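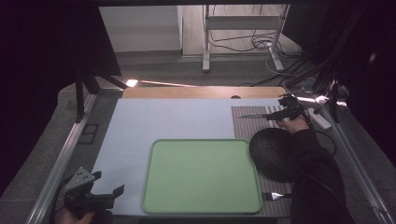 3. Evaluation of the Tomidel Hand-Held Gripper Kit

Bushra Tanoli, 09/06/2023

3.1 What was tested

The Tomidel kit is sold as a pair of hand-held grippers, one for each hand, with a cable running from each. A person does the task with the grippers and the recordings are used later to train a two-arm robot. Our group had the kit on loan from Cistow and compared it with the Sorensen leader arms already in the lab.

The test task was table setting. Each run used a tray, a textured mat, a round mesh piece and a fork, and the operator had to bring the items into a set layout on the mat.

3.2 Results

We recorded 412 runs with the Tomidel kit, of which 27 were thrown out during review. Most of the rejected runs had gaps in the left gripper's tracking. The Sorensen arms had fewer gaps, but a session took much longer to set up and new operators needed more practice.

The fork was the hardest item. It lies low on the mat, and operators had to come in at a shallow angle to get hold of the handle. Two of them asked for a narrower tip -- Tomidel lists one as an extra, but we did not have it.

The cables were the main complaint. They are stiff near the grip and can drag across light items, so we added a rule that the operator checks both cables before each run.

3.3 Software

Recordings were exported through Ultum. Export was reliable up to 1000 frames per file. Longer files had to be split by hand, and the manual does not mention this.

3.4 Recommendation

We would use the kit again for short tabletop tasks. For longer recordings the export limit should be fixed first. A second round is planned for October with the narrow tips, if the budget allows it.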